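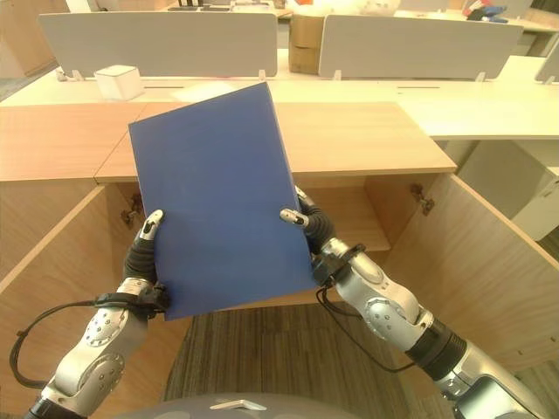
2018년 3월, 파란 판이랑 씨름한 날

오늘도 동아리방 문 닫고 나오니까 밖이 깜깜했다. 저녁은 편의점 삼각김밥 2개로 때웠고, 지금 이불 속에서 이걸 쓰고 있다. 손가락이 좀 뻐근한데 그래도 오늘 건 꼭 적어 둬야 할 것 같아서!

우리 팀 과제는 '수납장에 납작한 물건 넣기'다. 이름만 들으면 진짜 별거 아닌 것 같은데 (나도 처음에 주제 뽑고 속으로 만세 불렀다) 막상 해 보니까 양손이 같이 움직여야 하는 게 이렇게 까다로울 줄이야. 한 손으로 집는 건 지난 학기에 다 해 봤으니까 두 배쯤 어렵겠지 했는데 그런 계산이 아니었다. 왼손이 조금만 먼저 가도 판이 비틀리고, 오른손이 늦으면 손끝에서 슬슬 돌아간다. 둘이 사이가 안 좋은 짝꿍 같다.

그래서 오늘은 욕심 안 부리고 파란 판을 양쪽에서 잡고 열린 수납장 앞에 세워 드는 것까지만 목표로 잡았다. 왼손은 왼쪽 가장자리, 오른손은 오른쪽 가장자리. 오른손 손가락 하나는 판 앞면을 가로질러서 눌러 주는 식이다. 처음엔 양쪽 다 가장자리만 꼭 쥐게 했었는데, 앞에서 한 번 받쳐 주는 게 훨씬 마음이 놓인다. 판이 살짝 오른쪽으로 기운 건 아직 못 고쳤다. 왼쪽 손목 각도를 건드리면 오른쪽 팔꿈치가 이상해지고, 오른쪽을 건드리면 또 왼쪽이 삐지고... 한 시간 넘게 그러고 있다가 일단 놔두기로 했다.

제어 프로그램은 여전히 Semwal을 쓴다. 솔직히 화면이 너무 못생겼다. 버튼은 깨알만 하고 저장을 누르면 확인 창이 또 뜬다. 그래도 양팔 자세를 한꺼번에 저장할 수 있는 건 이것뿐이라 미워할 수가 없다. 옆 팀은 Noltent로 갈아탔다는데 예쁘긴 하더라. 부럽지만 대회 앞두고 갈아타는 건 무섭다. 우리 자세 파일이 최대 600개까지 쌓일 거라고 선배들이 겁을 줬는데, 지금 속도면 진짜 그렇게 될지도 모르겠다. 파일 이름을 '진짜최종', '진짜진짜최종' 이렇게 지은 과거의 나를 좀 혼내고 싶다.

아, 그리고 손목에 달린 케이블! 양쪽 다 얇은 검은 선이 둥글게 늘어져 있는데 이게 은근히 신경 쓰인다. 여유가 없으면 손목 돌릴 때 당기고, 너무 길면 수납장 문 쪽에 걸릴까 봐 조마조마하다. 문을 양쪽으로 활짝 열어 두는 것도 그래서다. 특히 오른쪽 문은 경첩 근처로 팔이 지나갈 때마다 내가 숨을 참게 된다. 내일은 선을 어떻게 정리할지부터 얘기해야지. 벨크로로 묶자는 의견이랑 그냥 두자는 의견이 갈려서 회의가 길어질 듯하다.

Lirnmont 대회 규정집도 다시 읽었다. 총점 100점에서 물건을 안 떨어뜨리는 점수가 제일 크고, 속도 점수는 생각보다 작다. 그동안 우리는 빨리 움직이는 데만 목숨을 걸고 있었던 거다. 왜 규정집을 이제야 꼼꼼히 읽었을까? 심지어 형광펜까지 그어 놨더라. 내가 그었는데 내가 까먹었다. 팀 이름은 결국 Skolletti로 냈다. 뜻은 없고 그냥 발음이 파스타 같아서 좋단다. 나는 반대했는데 자꾸 부르다 보니 정이 들어 버렸다.

오늘 제일 좋았던 순간은 양손이 같이 판을 들어 올려서 수납장 윗면보다 높이 모서리가 쑥 올라왔을 때! 별것도 아닌데 다들 "오오" 하고 소리를 냈다. 나는 괜히 의자에서 일어났다가 무릎을 책상에 박았다. 멍들 것 같다. 그 다음에 수납장 안 선반 쪽으로 넣는 건 시도도 못 했지만 오늘은 이 정도면 됐다 싶다. 어차피 판을 눕혀서 넣을지 세워서 넣을지도 아직 못 정했다. 나는 세워서 파인데, 선반이 있으니까 눕히는 게 맞다는 말도 일리가 있고. 종이로 같은 크기를 오려서 손으로 먼저 해 보면 답이 나오지 않을까?

내일 챙길 거: 줄자, 벨크로, 노트북 충전기(오늘 또 빌려 썼다, 민망), 두꺼운 종이. 그리고 교양 과제 제출이 내일 밤까지인데 한 글자도 안 썼다. 로봇 팔이 대신 타자 쳐 주면 좋겠지만 지금 실력이면 첫 문장 쓰는 데 학기가 다 갈 거다. 이만 자야겠다. 알람은 일곱 시로 맞춰 놨다.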